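Table setters wanted for the Fairclough suppers (part-time, starts in March)

Posted by Jade Dobson, Fairclough House, Skirkcombe

Hi there! I'm looking for two people to come and help me lay tables, fill fruit plates, fold a truly silly number of napkins and generally make a big old dining room look like somebody's grandmother has been expecting you all week. If that sounds like a nice way to spend an afternoon, please keep reading.

A little about us. Fairclough House does suppers, family lunches and the odd wedding. We seat 144 when both rooms are open, though most evenings it's more like 40 and everyone ends up talking across the tables. The kitchen belongs to Kosmas Dimitriou, who cooks the food and does not want to hear about tablecloths. Tablecloths are my department, and soon (I hope) yours too.

What you'd be doing

You'd get in at 2 p.m. and we'd start with the cloths. We own a lot of them and they're all over the place: plain white, checks, a few flowery ones I picked up at the Biltholm flea market and will defend to my last breath. They need to be ironed, matched to the right table and smoothed out so the drop is even on both sides. I'm fussy about the drop, sorry in advance.

Then plates, glasses and silverware, and after that the fruit, my favorite part. Every table gets a plate of it in the middle instead of flowers. People pick at it between courses and the kids go straight for it, and by dessert there's peel everywhere. We build the plates with the big fruit first and tuck the small stuff into the gaps so nothing rolls when somebody bumps the table. Please wash everything and wipe it down with a dry towel. Stickers come off. You would not believe how long I once spent picking stickers off oranges ten minutes before the doors opened!

You'd also be helping me look after the china. None of it really matches (I buy it one or two pieces at a time, mostly things with a bit of pattern on the rim) and it all gets washed by hand. At last count there were 111 dinner plates in the cupboard, which sounds like plenty until you do the math on a full house. Chipped ones go in the crate by the back stairs and I take them home for under my plant pots.

Once guests are seated you're done with the room until it's time to clear. There's a staff supper in between, hot, sitting down, and Kosmas is generous with it. Clearing usually wraps up by 10.

Who I'm looking for

You don't need restaurant experience. I'd much rather have someone who straightens a crooked fork without thinking about it. You do need to be okay on your feet for a whole shift and able to carry a stack of plates up one flight of stairs (the elevator has its moods). Being friendly with the guests matters, but you won't be taking orders or handling money, we have servers for that.

If you're allergic to citrus, tell me and we'll work it out. There is a lot of citrus.

Students welcome, retired people very welcome, and if you and a friend want to apply together, go for it. You must be 18 or over for the evening hours.

Pay and hours

Three shifts a week to begin with, more in the summer. It works out to $600 a week before tips, and tips get split evenly with the kitchen and the servers. Aprons are on us. Wear dark pants and shoes you can stand in. Our linens go out to Gesico for the heavy washing, so you won't be scrubbing wine stains, just ironing whatever comes back creased.

How to apply

Send me a short note through the contact form with your name, which evenings you can't do, and a few lines about a table you remember sitting at. It doesn't have to be fancy. I'll read all of them and get back to everybody, though it may take me a few days if we've got a wedding on.

If I think we'd get along I'll ask you over for a trial afternoon, paid, where we set one table together from bare wood up. Come hungry, and use the side door, the front one sticks. 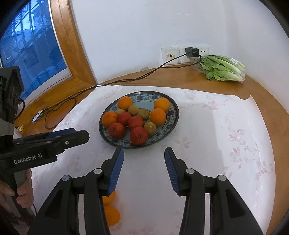
Parking is behind the house, past the bins, and there's a rack for bikes. If you're coming by bus, get off at the Skirkcombe library stop and walk up the hill.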